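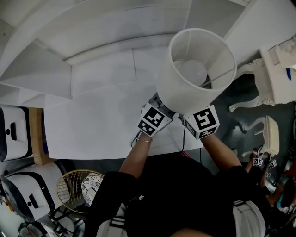 La lámpara que se queda

Mudarse tiene un momento delicioso, y es cuando alguien extiende un papel blanco en el suelo y empieza a decidir qué viaja y qué no. Las lámparas de mesa suelen llegar tarde a ese papel. Son incómodas, llevan cable, tienen una pantalla que se abolla con mirarla, y sin embargo son lo primero que echamos de menos la primera noche en una casa nueva.

A mí me entusiasman las blancas de pantalla cilíndrica, con su base gris y su bombilla redonda asomando cuando las miras desde arriba. ¡Combinan con casi todo! Con una estantería curva y escalonada, con una mesa blanca de patas talladas, con una cesta de alambre dorado puesta en el suelo junto a un cojín de flores oscuras.

Mathis Perrin lleva media vida restaurando lámparas en su taller de Dredasside y tiene 60 pantallas colgadas del techo, como si fueran jamones. Su consejo para el traslado es sencillo: se coge siempre por la base, nunca por la pantalla, y se retira la bombilla antes de envolver nada. El cable se recoge en vueltas anchas (los dobleces cerrados acaban pelándolo) y se ata con una cinta de algodón.

El papel, mejor sin imprimir. La tinta de periódico deja sombras en las telas claras, y lo aprendí en marzo con una pantalla de lino que todavía me duele. Dos pliegos grandes bastan para una lámpara mediana: uno para el pie y otro, arrugado, para rellenar el hueco de la pantalla.

Deividas Bite prefiere desmontarlo todo y guardar la tuerca del arco en un sobre pegado a la base. Yo soy más perezosa y la vuelvo a enroscar en su sitio.

Al llegar, la lámpara sale la primera. Se busca un enchufe, se apoya sobre cualquier caja y ya hay un rincón donde leer mientras el resto sigue embalado.

Revista Plirnier · Contacto · © Todos los derechos reservados · Volver arriba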